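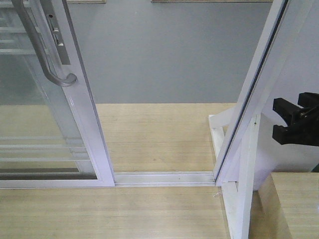 Korel supplies sailing clubs and class associations with the Lirkdale race start system, an automatic sound and light signal unit for club racing and open meetings. The unit is operated from the race hut or the committee boat and runs the full starting sequence without a hand-held horn. Where it is installed ashore, the control box should be fixed within reach of the race officer and the horn mounted outside. A sliding glass door with a curved pull handle, left partly open, gives enough of a gap for the horn cable during a trial fitting - a permanent cable should pass through the wall.

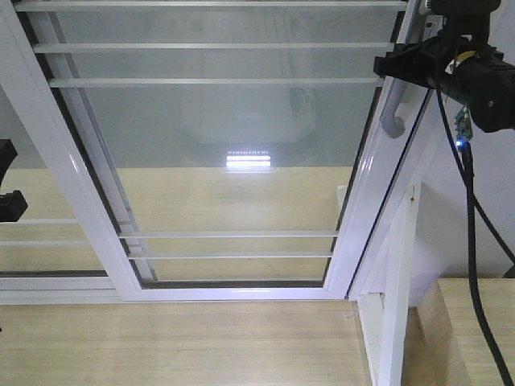
The control box stores up to 20 starting sequences, of which 14 are set before delivery. Recalls and postponements are signalled from separate buttons.

Order codes
1719 - Lirkdale, shore version
2527 - Lirkdale, boat version with battery
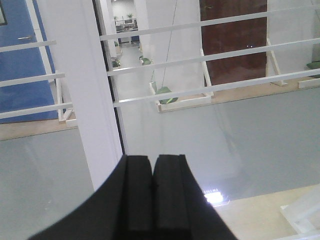
Both versions are supplied with a printed manual and a canvas cover. Units ordered before the end of October are delivered in time for the winter series. Orders and servicing: Justinas Mägi, Korel Marine Department.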